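Reading time: 8 minutes

Looking After Tiled Floors in Shared Work Buildings
Speaker notes, facilities session, Zaratgate

Opening

Good morning, and thank you to the Zaratgate building office for the use of the hall. These notes follow the slides in order. Copies will be left at the registration desk, and the cleaning schedule mentioned towards the end is attached to the printed version only.

The session deals with hard tiled floors in work areas: how they are laid out, how they are cleaned, how the joints are looked after and when a tile should be replaced. Carpet tile and sheet vinyl were covered in the June session and will not be repeated.

Pause here for the housekeeping announcement. The exits are at the rear and to the left of the stage.

Slide: The building stock

Our office looks after 16 buildings. Most were fitted out at different times by different contractors, and the floors show it. In the older sites there are small tiles with wide joints. In the newer ones the tiles are large and the joints narrow. Staff who move between sites need to know which type they are dealing with before they open the cleaning cupboard.

During the last survey we recorded 179 separate floor defects. A defect was entered whenever a supervisor would have raised a work order for it, so a hairline crack across a corner was given the same weight as a missing tile. The survey team accepted this as a weakness in the form, and the next form will have a column for severity.

Of those entries, 77 concerned the joints and not the tiles themselves. Please allow the audience a moment with this figure. Several managers have asked why the floor budget has moved from replacement tiles to grout work, and the survey is the answer.

Slide: Why light grey

Light grey has become the usual choice for work areas in our buildings. It reflects a fair amount of light, which helps under benches and between equipment. Dust shows less on it than on black, and scuffs show less than on white. Small dropped parts, such as screws and washers, are generally easy to find on it, although very pale plastic pieces can be missed.

The colour has drawbacks. Rubber wheels leave dark marks. Coffee leaves a brown ring if it is left overnight. Where a single tile has been replaced from a later batch, the difference in shade may be noticeable for years. We ask that spare tiles from the original delivery be kept on site, flat, boxed and labelled with the room number.

Do not go into the history of the Velov tender unless asked. If asked, the short answer is that the tender was closed and the tiles were bought from Ekström instead, and that both samples met the slip requirement.

Slide: Large square tiles, thin joints

Large square tiles suit rooms where furniture and machines are moved often. There are fewer joints for a wheel to cross, and less grout to clean. A plain square grid is also easy to use as a reference when benches are set out, and several of our tenants line up their equipment with the joints.

The larger the tile, the flatter the base beneath it has to be. A small tile will follow a slight dip. A large one will bridge it, and the hollow space underneath becomes a weak point when something heavy is set down. Supervisors should tap any suspect tile with the handle of a screwdriver and listen for a dull or drum-like note. Mark hollow tiles on the plan, even if they look sound.
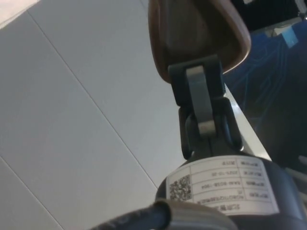 Kerstin Wallin

The light grey floor in the background of this slide is of the kind we have been discussing, with large square tiles and thin grout lines. Invite the audience to consider the floor from a low angle. Inspections are usually carried out standing up, looking straight down, and a raised edge between two tiles is hard to pick up from that height. Crouching and looking along the surface towards a window or lamp will often bring it out.

We have asked supervisors to include at least one low-angle check in each monthly inspection. It takes very little time. A torch laid on the floor serves as well as daylight.

Slide: Cables and floors

Where a cable has to cross a walkway, it should run square to the joints and sit under a cover strip. Tape should not be used on tile for longer than a single working day. The adhesive hardens, and removing it calls for a scraper, which can scratch the surface.

Cover strips should be lifted when the floor is washed. Grit collects along both edges and acts like sandpaper when the strip shifts underfoot. Please stress this point to contract cleaners, who are often told not to touch anything belonging to the tenant. The tenancy agreement has been amended so that cover strips may be moved by cleaning staff, provided that the cable itself stays where it is.

Slide: Daily and weekly cleaning

The daily routine is dry. A flat microfibre mop is passed over open areas in overlapping strokes, and corners are finished with a hand brush. Wet mopping over grit is the most common fault we see. It drives the dirt into the joints, where it sets into a grey-brown line that staff then report as grout damage.

The weekly routine is wet. Use two buckets, one for the cleaning solution and one for rinsing. Our current product is Vetero, diluted as shown on the chart inside the cupboard door. A stronger mix does not clean better. It leaves a film, the film holds dust, and the floor looks dull by the following afternoon.

Work backwards towards the door in sections. Change the rinse water when it turns cloudy. In rooms with benches on castors, agree with the tenant beforehand which benches may be rolled aside, and record any that may not.

Acidic cleaners are not permitted on cement grout. This includes vinegar, which is still found in some cupboards.

Slide: Joints

Grout fails in several ways. It may crack, powder, stain or come away from the edge of the tile. Stained grout is a cleaning matter. The other faults are maintenance matters and should be sent to the maintenance desk with a photograph and the room number.

When grout is replaced, the old material is raked out to a proper depth. Smearing new grout over old gives a good appearance for a short time and then flakes. Contractors know this, but supervisors should still look at the work before the new grout goes in. Book the inspection when the job is booked.

The joint at the wall and around columns is a different matter. It should be a flexible sealant. We found hard grout in that position at about eight sites, and in several of those the nearest tiles had lifted. Correcting the perimeter joint is now part of any floor repair, whether or not the original complaint concerned the edge of the room.

Allow time for questions at this point if the session is running ahead. The contractors' group usually has views on sealant colour.

Slide: Replacing a single tile

The room should be cleared for a short distance on every side of the damaged tile. Remove the surrounding grout first, then break the tile from the centre outwards. Working from the edge inwards puts the neighbouring tiles at risk.

Clean the bed down to a firm surface. Dry-fit the new tile and check its height against its neighbours with a straight edge. Apply the adhesive with a notched trowel, press the tile down evenly and set spacers to match the existing joints. Thin joints leave little room for error, and a tile that is slightly out of square will be obvious along the whole row.

Keep foot traffic off the tile until the adhesive maker's stated time has passed. Wheeled loads should be kept off for longer. A chair placed over the tile has not proved to be enough of a barrier, so please use the proper stands.

Slide: Records

Each room has a floor sheet. It lists the tile, the grout colour, the location of the spares and the date of the last full inspection. Sheets are kept by the building office and copied to the maintenance desk.

Several sheets still carry the names of rooms that have since been renumbered. If a sheet does not match the door, correct the sheet by hand, initial it and send it in. A typed replacement will be returned within the week.

Closing slide

Refer the audience to the contact details on the screen. Requests for sample boards should go to the Zaratgate office. The Ekström boards may be borrowed, but the grout colour cards must stay in the building.

Questions until the morning tea break.

Related items
Sheet vinyl and carpet tile: notes from the June session
Cleaning cupboard layout and labelling
Vetero dilution chart, wall version
Perimeter joints: a guide for supervisors
Floor sheet template and instructions
Moving benches on castors safely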